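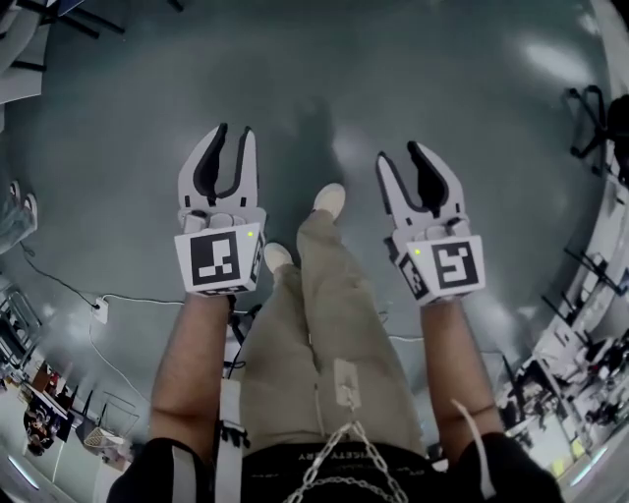
Both grippers up, grey-green floor behind.

July, 4.40 pm

Humidity again. Hollier want us to buy the Sokol conditioning unit for the store at Sterkdale, $3800 before fitting, and Bogdan asked me to write down what we know before anyone signs. What we know is a fair bit less than what is in the brochure.

Their case rests on the chart Branislav printed out. It shows the store swinging between 38 and 70 per cent over 15 days, and yes, that looks awful. But the whole chart comes from one Sesen logger, and that logger was sitting on the shelf by the roller door. Every time the door goes up it reads the car park. I want to see the same fortnight from the back wall before I call it a swing in the room.

Salt test on the loggers, done this morning. Wet table salt in a jar, logger in with it, lid taped, left until the reading stopped moving. Should settle at 75. The door logger settled well under that. The spare was close enough that I'd trust it. Haven't done the third, the battery door is cracked and I couldn't find the tape after Bogdan had it.

So the one logger we've been arguing from reads low. That makes the top of the swing worse than it looks and the bottom not as bad, and the width of the swing could go either way depending on whether the error is the same all the way up. One jar doesn't tell me that. Need a second point — magnesium chloride, should come out near 33. Ordered some.

Other thing that bothers me. The brochure says the unit "stabilises timber". Air isn't timber. A thick rail takes weeks to notice what the air did on one afternoon, and I doubt the door going up twice a day gets past the surface. Thin things over wood are another matter. Paint, gesso, leaf and veneer all sit on top and cop it first, and that's where I'd look for damage if there is any.
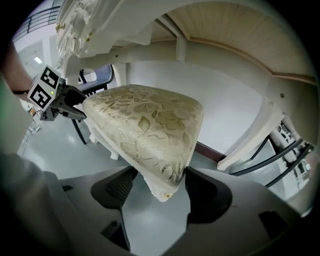
Ivory seat with the gold flowers, white carved frame.

Bogdan says the lifting on the painted pieces in the store is proof. Could be. It could also be old lifting. We have no dated record of any crack before this year, so "getting worse" is a feeling. Have asked him to put pencil ticks on paper tracings of six cracks and leave them until spring. He thinks this is slow. It is slow.

Branislav's argument is better: if we wait and he's right, we lose surface we can't put back. Fair. But there are cheaper things to try while we wait:

- brush seal along the bottom of the roller door, there's daylight under it now
- move the painted stuff off the door side
- plastic curtain, the heavy strip kind, if the fork can get through it

Hollier's rep said seals "don't do much in practice". Asked him for readings. He sent the brochure again.

Not saying no to the Sokol. Saying I'd like two loggers that agree with each other first. Spare goes on the back wall tonight, door logger stays put so the old chart still means something. Branislav to note door times on the clipboard, opening and closing both.

5.15 pm. Spare logger up, head height, away from the downpipe. Clock on it was an hour out, fixed.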